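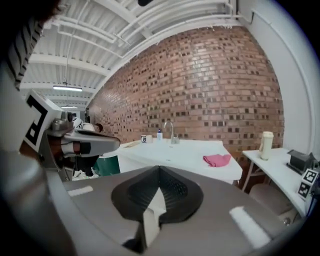 gripper-kitchen-budget

README for the equipment planning sheets, second round

Contents

items.csv — one row per item we own or plan to buy
spares.csv — parts that wear out, with reorder levels
quotes/ — supplier quotes as received, PDF
plan.txt — order of purchase and who signs

Last full check of the prices: 21st June. Anything added after that has a blank in the "checked" column.

Scope

The sheets cover hand-held grippers, their cameras, marker cubes, finger pads, charging, storage, and the small furniture and kitchen goods used in recording. They do not cover rent, wages or the compute budget. Siham Hakim keeps those in a separate file, and questions about them should go to her.

What we are planning for

The Gostbridge site records with two grippers at a time, one per hand. The first budget was written as if each gripper were a single purchase. It left out the second set of pads, the spare marker blocks and the extra mounts, and we ran short by January. In this version a "station" is the unit. One station is:

2 grippers with cameras
2 marker cubes, mounted, plus 2 spare
4 finger pads, plus 8 spare
1 charging dock
1 hard case

We have 5 stations planned across both sites. The Zhuravel site gets its stations last, after the benches there are ready.

Columns in items.csv

item — plain name, lower case
site — gostbridge or zhuravel
qty — number wanted, including what we already have
have — number on the shelf
unit_price — in dollars, before tax and shipping
supplier — short name, must match a folder in quotes/
lead_weeks — as quoted
status — planned, quoted, ordered, received, dropped

The file has 132 rows. Rows marked dropped are kept so that old totals can still be worked out.

Notes on prices

Vuder quoted the charging docks at $1236 for the full set. That price holds only if they ship together, so do not split the order between sites. Their lead time is 9 weeks.

Rubber finger pads are the line most likely to grow. Ridges wear down, and a worn pad should be replaced along with its partner. Budget by recording hours and ignore the supplier's stated life, which assumes lighter use.

Marker blocks are cheap to print, but the mounts are not. Order mounts with the grippers — the separate price is higher.

Household goods such as mugs, cloths, bottles and cutting boards go on one line per site, named "props". Please don't add a row for every mug.

Not settled

Nomex gloves for the soldering bench: quoted, no decision.
A third hard case for Zhuravel.
Whether side tables count as props or furniture. For now they are furniture.

Changes

Send edits to Lucimara Bragança with the quote attached. She updates items.csv first and spares.csv after. Orders already placed are changed only by adding a new row.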